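Jorngate hand-held grippers: the pair, the pads and the camera mount

Page last revised in June

The Jorngate is a two-fingered gripper you hold and work with your own hand, with a mount for a wide-angle camera. We sell it singly and as a left and right pair. We also use it ourselves, nearly every day, and a good deal of this page comes out of that use. We tried it next to two other hand-held grippers, the Vallejo and the Lirnosach, on the sort of household bits that people want their robots to cope with.
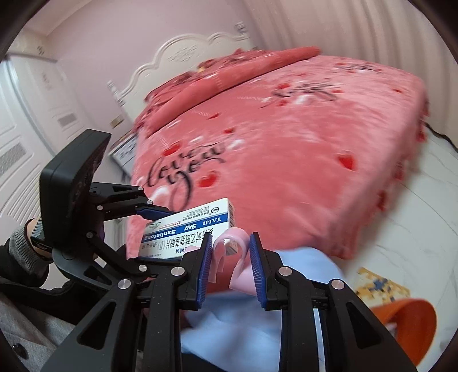
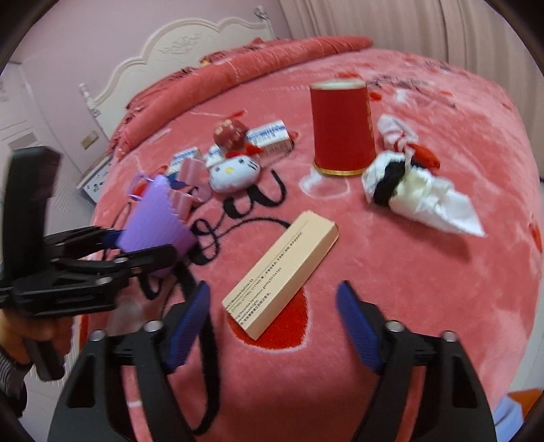 Jorngate pair in use, one in each hand, blue pads fitted.

We like testing on beds! A tabletop is kind to a gripper. Things stay put, you can slide a finger along a hard surface until it meets the object, and the two fingers can both touch down at once. A soft cover gives way under everything. Push down on a carton and it sinks, push sideways and it drags the cover along with it, and the finger that lands first digs itself a little hollow. If a gripper can pick a flat box off a plush bedspread without a fuss, we stop worrying about how it will do on a desk.

What we compared

All three grippers have parallel fingers and all three are worked by hand with no motor. The Vallejo is the heaviest and feels the most solid. The Lirnosach is the lightest and folds flat, which we thought was lovely until we tried to keep its fingers lined up. The Jorngate sits between them. We gave each one 50 picks with the right hand, then did the same with the left, using cartons, hair clips, soft toys, cloths and rubbery kitchen and bath things.

Cartons first. All three managed a medicine box standing on its edge, and that told us very little. Lying flat on something soft, the same box was another matter. The Vallejo has thick fingertips and tended to push the box down before it could get either side of it. The Lirnosach got under well but let the box swing once it was up. With the Jorngate we missed 5 of the 50 with the right hand, nearly all of them long thin cartons taken by the wrong side. Go across the narrow way, open wide before you come down, and it is a happy little tool.

Small curved plastic things were the surprise. Hair clips are horrible to hold between two flat pads, as they touch in only one or two places and want to roll. The ridges on the Jorngate pads give a clip somewhere to settle. You can feel it stop moving through the handle, and that is a feeling we have come to enjoy more than we should probably admit.

Cloth goes well with any of the three so long as you pinch a fold. Trying to lift a flat cloth from the middle is slow with all of them, and the Lirnosach does it best of the lot with its thin tips. We'd be daft to pretend otherwise. If your work is mostly folding and laundry, have a go with one of those before you buy ours.

Silicone things behave beautifully. They squash a bit, the pad squashes a bit, and nothing slips. The only trouble is letting go: open the fingers slowly, or a rubbery object will cling to one side and come away with it.

The frame

The frame is black and open, made of struts and triangles, with screw pivots you can see and get at. We chose an open frame so that the camera loses as little of its view as possible, and so that you can see what you're doing from above. It also makes cleaning easy. Fluff from a plush cover will find its way into the pivots in the end, and a dry brush gets it out. Please don't oil them. Oil and fluff together make a sort of felt, and then you have a real job on.

The fingers stay parallel all the way through their travel. There is a small amount of play at the tips when they are wide open, and it goes as they close. The Vallejo has less play than ours. We have been through several versions of the pivot trying to match it without adding the weight, and we aren't there yet.

The pads

Pads are blue and textured, and they are held on from behind so you can change them without taking the finger off. A pair lasted us 8 weeks of daily work before we could tell the difference between the old ones and a fresh set. They pick up dust long before they wear out. Wipe them with a damp cloth, let them dry, carry on. Glossy cartons are the first thing to slip when the pads are dusty, so keep one handy as a check.

We tried softer pads too. They were wonderful on fragile things and hopeless on anything with a bit of heft, as the object would droop between the fingers and end up pointing at the floor. We don't sell them at the moment.

The camera mount

The mount holds the camera above the fingers and looks along them. With a wide lens you get both fingertips, whatever is between them, and a generous helping of the room, curved at the edges as these lenses do. When you work with the pair, each camera will often catch the other gripper as well. We find that very useful for two-handed tasks, where one hand is holding something still and the other is getting ready.

The camera itself isn't included. The mount takes the Plustitz housing straight from the box, and an adaptor plate is available for other makes. Do the screws up evenly. A camera that sits a touch crooked on one side makes the recordings from the two hands hard to match up later, and it is a dull thing to find out at the end of an afternoon.

Working with two

Using a pair takes some getting used to. Most people who try ours close both hands together for the first few minutes, like someone learning the piano. It passes quickly. What helps is to give one hand something easy to hold, and leave it there while the other one does the fiddly part. Then swap.

Your weaker hand will be slower and it will tire first. Take breaks — the grip spring is light, but a whole morning of squeezing is still a whole morning of squeezing. We set the spring as low as we could while still having the fingers open fully by themselves. The Vallejo spring is a good deal stiffer, and our left hands noticed.

What comes with it

The single set has one gripper, one camera mount, one spare set of pads and the driver that fits the pivot screws. The pair has two of everything apart from the driver. The handle is the same for both hands, so a single bought now can be joined by a second later on and the two will match.

Spare pads come in packs of 5 sets. Pivot screws, springs and handles can be bought separately, and the fitting sheet that comes with each of them is also in the downloads section. If a finger gets bent, send us the whole gripper and we'll line it up again before it goes back to you.

Using it alongside an arm

The same fingers and pads fit the Jorngate wrist plate, so what you record by hand and what the arm does afterwards can share the same fingertips. The wrist plate has its own page, with drawings and a list of the arms we have fitted it to so far. Measure your flange before ordering, and check the cable has room to turn.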